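Medach Cactus and Succulent Circle
Minutes of the monthly meeting, Thursday, May 18, 2023
Held at the home of Olaia Carrasco

In the chair: Olaia Carrasco
Minutes: Tianyou Xiao

Welcome

Olaia opened the meeting a little after seven and thanked everyone for coming out on such a wet evening. There was a fair amount of talk before we got going about hail, and whose cold frames had lost a pane, and she let it run for a while because several members had not seen each other since the winter. Two new members introduced themselves. One grows mostly lithops on an office windowsill, and the other inherited a very large jade plant and would like to know what to do with it. Both were made welcome, and the second was given more advice than she can possibly follow.

Minutes of the last meeting

Read and approved, with one correction. The plant passed around at the April table was a Mammillaria and was written down as a Rebutia. The error was mine, and I have apologized to the plant's owner, who was very kind about it.

Money

We have 3,000 dollars in the general account after paying the hall deposit for the fall show. Seed fund contributions are still coming in, and anyone who took packets in March and has not yet settled up is asked to do so before the summer break. Olaia reminded us that the seed fund is kept separate from the general account and always has been.

The Grulletti greenhouse

This took up the best part of the evening. The bench heater at Grulletti has been tripping its switch since February, and the north vent will not close all the way. Tianyou (that is, your minute-taker) had been over with a flashlight and a ladder and reported that the vent arm is bent and can be straightened, but the heater is at the end of its life. A quote has come in from Otesico for a replacement with a separate thermostat. Members felt the price was fair, though there was a long and friendly disagreement over whether we need to heat the house to 60 degrees at all. Those who keep melocactus there said yes, very firmly. Those who grow only hardy echinocereus and opuntia said they would sooner keep everything bone dry and let it get cold.

It was agreed in the end to heat the small back section only, with a plastic curtain hung across, and to move the tender plants in behind it by the end of September. Olaia will write to Otesico and ask whether a smaller unit would do for that space.

Mealybug

Root mealybug has been found in a tray of young gymnocalyciums on the exchange bench. The tray has been taken away, and the pots beside it have been unpotted, washed and set in fresh grit. Please knock anything you took home from that bench out of its pot and have a good look at the roots. If you find white fluff, keep the plant well away from the others and ring Olaia before bringing anything back to Grulletti. No blame attaches to anybody. Most of us have been through it at one time or another, and more than one member had a sad story to tell.

Break

We stopped for tea, seed cake and a very good lemon tart, and thanks go to Olaia for having us all at her table. The recipe for the tart has been promised to at least five people and will go out with the next newsletter.

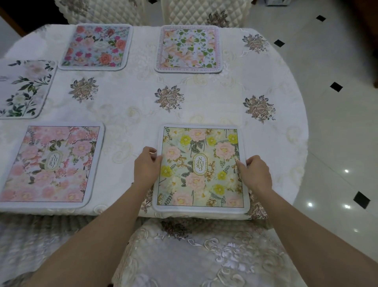
Fall show

The show will again be at the Lubis hall. There will be 11 classes this year, with a new one for plants grown from seed by the exhibitor. We talked over whether grafted seedlings should be allowed in it, and the feeling was that they should, as long as the card says so. Class cards need to be in block letters, please, with the full name of the plant and the collection number if you have one. Last year the judge had to guess at several, and she was a good sport, but we should not ask it of her twice.

Setting up will start at nine in the morning. Offers of folding tables would be gratefully received.

Any other business

A member asked whether the library box could come to meetings again. It can, if someone with a car will take it on. The lithops book is still missing and has been since before Christmas, so do look on your shelves.

Cuttings of a yellow-flowered opuntia are free to anyone who wants them. Bring tongs.

Next meeting

To be held at the Grulletti greenhouse, weather allowing, so that everyone can see the vent and the back section for themselves. Bring a folding chair and something to drink. The meeting closed at twenty past nine.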